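A morning at the Draltenico open day

I nearly didn't go, because the train to Flurnusside leaves at an hour I normally only see from the other side. But Ya-wen Tsai had been on at me for weeks about the new Rusex arm kit, and Draltenico were letting people in for the whole of June to try it (free coffee too, which helped!).

The building is at the back of the business park, past the tile warehouse. I walked round it twice before I spotted the door. Chin-lung Wei met us in reception, handed out visitor badges and took us straight through to the demo room, which I liked — no slideshow, no film about the company's journey.

The kit is a small arm with a two-finger gripper and a camera at the wrist, and what Draltenico are really selling is the teaching side of it. You move the arm through the job by hand, it records what the wrist camera sees along the way, and after 50 goes or so you let it have a try on its own. They rent the lot by the month with a day's training thrown in, and the idea is that a small repair shop or a college could have one on the bench without hiring a specialist.

What won me over was the stuff they'd picked for it to handle. I've been to so many of these where the robot stacks lovely clean cubes all morning. At Draltenico it was everyday bits and pieces, grubby ones included, the sort of thing you'd find behind anyone's desk.
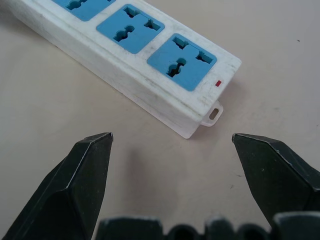

I got my turn at half past ten, after a very patient man called Ikechukwu Etim who had come all the way from the coast and asked much better questions than I did. Guiding the arm is lighter work than I expected, a bit like steering someone's elbow at a dance. The view from the wrist comes up on a screen beside you and I kept watching that when I should have been watching my hands. Ya-wen was a natural, of course, and was quite smug over lunch.

Grumbles? A couple. The software wants you to name every session before it will save, and I lost one that way. The fingers have a pointy shape that suits small things, but if you want the wider pair from Leung you pay extra, and Chin-lung was a bit vague on how much. The manual is 22 pages and I'd have swapped most of them for one decent diagram of the cabling.

If you fancy going, book a morning slot and bring something from your own workshop to try, they're happy for you to do that. I'm taking a bag of old door handles next time.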